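Ticket 2805
Opened by: Marcus Wojcik
Assigned to: Lech Walczak
Product: Prosser desktop client
Status: Waiting on customer

3/14/20 9:12 AM, Marcus Wojcik
Client won't print shipping labels to the Demau printer in the Narnstead office. Jobs show as sent, then sit in the queue. Printing from Dimosness still works. Error code is 1496. Restarted the printer and the PC, same result.

10:05 AM, Lech Walczak
1496 means the client can't reach the saved port. Please print a network page from the printer and compare the IP address with the one under Settings > Output > Port.
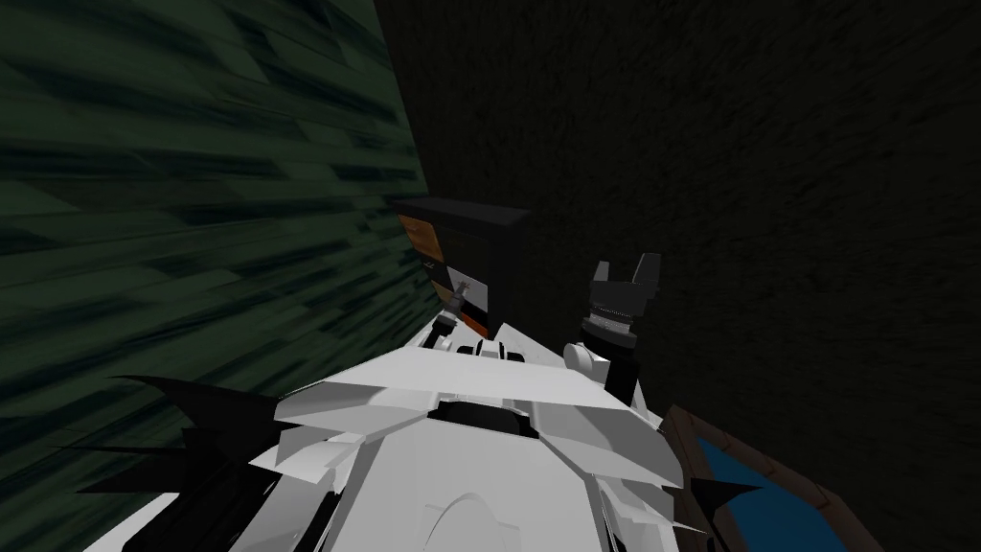

10:31 AM, Marcus Wojcik
They don't match. The printer's address ends in 12, the client has one ending in 2. The router was replaced in December but labels printed fine until yesterday.

10:48 AM, Lech Walczak
The old lease may have only just run out. Change the port to the new address, clear the queue and send one test label. Then reserve the address on the router or it can change again.

11:20 AM, Marcus Wojcik
Test label printed. Old jobs won't delete, stuck on "Removing." I don't have the router login, will ask on Monday.

11:26 AM, Lech Walczak
Stop the print spooler service, start it again, then delete them. Leaving this open for the router change.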